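Clothing Care and Shared Spaces: A Conversation with Arne Hellwig

Fri 10 November

Residents of the Akholm halls will have noticed changes in the common rooms this semester. Lost garments are now sorted every week, the drying room has new rails, and a short printed guide to folding and storage has been placed in each building. The changes were proposed by Arne Hellwig, who has managed residential services at Akholm for 17 years. He met with the Housing Bulletin in his office on the ground floor of Quinlan House to discuss clothing, chairs, and the everyday upkeep of rooms that many people use.

Mr. Hellwig began with the subject that takes up most of his correspondence. “People write to me about noise and they write to me about parking, but the largest folder I have is laundry,” he said. “A shirt goes missing in June and I am still receiving messages about it when the leaves are down.”

During the last academic year, his office recorded 254 unclaimed garments across the four buildings. The majority were T-shirts, followed by socks, which are entered in the register as pairs where a pair can be established. Coats and sweaters are claimed quickly. T-shirts are not, and Mr. Hellwig attributes this to the way they are stored and put down.

“A coat has a hook. Everyone knows where a coat goes,” he said. “A T-shirt has been worn for half a day, it is not ready for the wash, and the owner does not want it back in the drawer with the clean things. So it goes on the chair. I have inspected rooms for a long time and I can tell you that the chair is the most heavily used piece of storage we provide.”

The desk chairs in the Ustia wing were replaced two years ago, after a survey in which residents asked for better back support. The housing office did not anticipate that the new chairs would also collect more clothing than the old ones. According to Mr. Hellwig, a tall back invites a jacket, and a wide cushioned seat invites everything else.

“I do not regard it as a failing,” he said. “My own chair at home has a sweater on it at this moment. What I ask is that the garment be dealt with by the end of the day. It takes very little time. You pick it up by the shoulders, you let it hang, and you make a decision about it.”

The guide distributed this semester devotes its longest section to that decision. It advises residents to keep one hook or one shelf for clothes that will be worn again, and to leave the seat of the chair free. Mr. Hellwig wrote the text himself and tested the instructions in several rooms before it was printed.

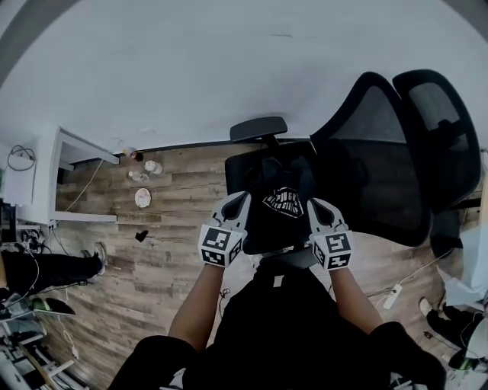

A black printed garment, likely a T-shirt, on the seat of an office chair.

Asked why printed shirts receive a paragraph of their own, Mr. Hellwig spoke at some length. Many residents own shirts from clubs, sports teams, and past events, and these are often the garments they most wish to recover when they are lost. They are also the garments most frequently damaged by careless drying.

“The print is the part that suffers,” he said. “People fold straight through the middle of it, or they leave the shirt bunched under a bag for a week, and then they bring it to me and ask whether the iron will help. I tell them to turn it inside out and to be patient. You should never put a hot iron on the front of a printed shirt. We have had to clean the plate of the iron in the Quinlan laundry room more often than I would like.”

His recommended method of folding is a simple one. The shirt is laid face down on a flat surface, with the sleeves drawn in and the sides brought toward the center until the width suits the drawer. The hem is then folded up to the collar. Turned over, the shirt shows its print, and the owner can find it without disturbing the others.

He does not recommend folding on a chair. “The seat is too small and it is soft. The shirt slides over the front edge and you start again. Use the bed or the desk. If the desk is full, that is another conversation.”

The conversation about desks, and about floors, occupies the second half of the guide. Mr. Hellwig considers dishes and clothing to be related matters, as both tend to be left where they were last used. Cups and small plates from the shared kitchens travel to the bedrooms and the study rooms, and their return is slow.

“A cup on the floor next to a chair is going to be kicked,” he said. “I have replaced a good deal of crockery for that reason alone. I would much prefer that the cup be on the desk, even on top of papers. And a rolling chair has five chances to find it.”

Floors in the renovated rooms have presented a separate question. Older rooms were carpeted, and spills were often hidden until the annual cleaning. Hard flooring has made daily care easier, although crumbs are now visible to everyone. Each corridor has been given a broom and a dustpan, and the housing office asks that a damp cloth be used for drinks and a dry one afterward. Residents should not use a wet mop on plank floors.

“I was told that people would complain about cold feet,” Mr. Hellwig said. “A few did. Most of them bought a rug, and then we were back to carpet cleaning — on a smaller scale, at their own expense.”

The new drying rails have been better received. They were supplied under an agreement with Tornalent, which also maintains the washing machines, and they were installed over the summer. Each rail may be reserved for up to 60 minutes at busy times. Items left beyond that period are moved to the side shelf, where they remain until the weekly collection.

Several residents have objected to having their clothing handled by others. Mr. Hellwig acknowledged the concern and said that it had been raised at each of the open meetings held before the rules were adopted.

“It is a fair point, and I do not have a perfect reply to it,” he said. “If you share a rail with thirty people, somebody will eventually move your shirt. We ask that it be moved with care. It should be laid flat on the shelf. It should not be thrown into a corner or put in a heap with someone else's towels. When that is respected, the complaints are few.”

Garments collected from the shelf are taken to the housing office, entered in the register, and kept until the end of the semester. The entry includes the color, the size where a label can be read, and any words or emblem on the front. Residents who write to inquire about a missing item are asked to provide the same information. A message that mentions only a black shirt, Mr. Hellwig noted, is difficult to act upon.

“We have a great many black shirts,” he said. “Tell me what is printed on it. Tell me if there is a hole under the arm. I am not going to judge the hole.”

He encourages residents to mark their clothing on the inside of the collar or on the side label. A fabric pen is available at the front desk in Quinlan House and may be borrowed during office hours. The practice is common among first-year residents, whose families often insist on it, and becomes rare afterward.

Looking ahead to the spring, the housing office intends to review the supply of hooks in the bedrooms. Most rooms have two, both on the back of the door. Mr. Hellwig has requested two more for each room, to be mounted on the wall near the desk, at a height where a shirt can hang without touching the seat below it. The request is under consideration and a decision is expected before the next budget year.

“I have asked for hooks before,” he said. “They cost very little. The difficulty is the wall, because the wall belongs to one department and the hook belongs to another. We are making progress.”

Copies of the folding and storage guide may be obtained from the front desk. Unclaimed garments may be viewed at the housing office on weekday afternoons. Residents are asked to bring identification and, where possible, a written description of the missing item.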